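**Emthorpe shop group puts its home-built arm to work on a faucet - on screen first**

EMTHORPE, Saturday, March 12, 2022 - The shared workshop on Ogilvie Street has a robot arm project going and this week it got as far as plumbing. Simulated plumbing. The real arm is still in pieces on the back bench, waiting on two motor brackets.

Kendra Cormier started the build in January with Marin Stojanovska, after a talk at the Brularton makers' fair. Plan is simple enough - an arm that can work a kitchen faucet, for people with bad wrists or not much reach. Cormier's mother is one of them. Members have put in parts, and evenings, mostly evenings.

Until the brackets turn up, all the work is in the simulator. Stojanovska set it up on the shop's old desktop, plain shapes, nothing fancy, a faucet standing on a flat surface and a gripper to go at it. A small cube goes between the fingers for grip checks.

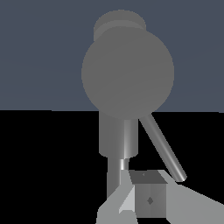
Money is the slow part. The group has a small grant from Gokby, the hardware store on the Brularton road, and it covers the brackets and one set of bearings. Wiring comes out of member dues. "We can't afford to bend a real faucet and a real gripper in the same week," Cormier said. "So we bend fake ones."

The lever is what they argue over. Push it from the side or hook it from behind? Stojanovska wants the side push. Enikő Bárány, who is writing the control code, wants to come in from above and take it slow. They've agreed to try both and keep notes. Bárány has 14 runs planned for the first round, same start position each time so teh notes can be compared.

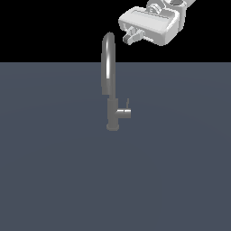

*The simulated faucet, with the gripper above it and to the right.*

Next job is the handle. Bárány says the lever is thin and the code has to know where it is, not guess, before anybody tries it on hardware. After that the faucet gets swapped for a different model with a lower spout. Then the bench - a secondhand kitchen tap bolted to a board, no water hooked up. Water comes later, much later, Cormier said, and with towels.

Aaliyah Campbell is printing the finger pads. First set came out too stiff and she is redoing them in a softer filament, three days lost to a clogged nozzle.

The workshop is open to non-members for the next build night, tools provided, bring saftey glasses if you own some. Anyone with a spare single-lever faucet, working or not, can leave it at the Gokby counter marked for Cormier.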